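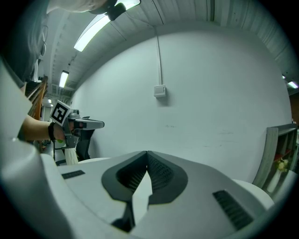
Most teams collecting examples for a learning system ask for too many of the same thing. I spent January at Handlow recording hand-held gripper demonstrations, and our target was 600 a week. We hit it, and the model was poor. The trouble was that we had recorded one tidy task against one tidy background. A plain white wall with a cable and a small box on it is fine for a morning, but a policy that has only seen that wall will learn the wall. The same goes for strip lights on the ceiling, and for the one person who always holds the gripper with the marker cube on top.

Joana Carvalho argued for fewer takes in more rooms, and I came round to her view. Our second set had 251 examples from 9 rooms, and 38 of those were failed grasps we would once have deleted. It did better on objects it had never met. I would now pay people by the variety they bring in and stop paying by the take. Managers dislike this, as variety is harder to put on a chart.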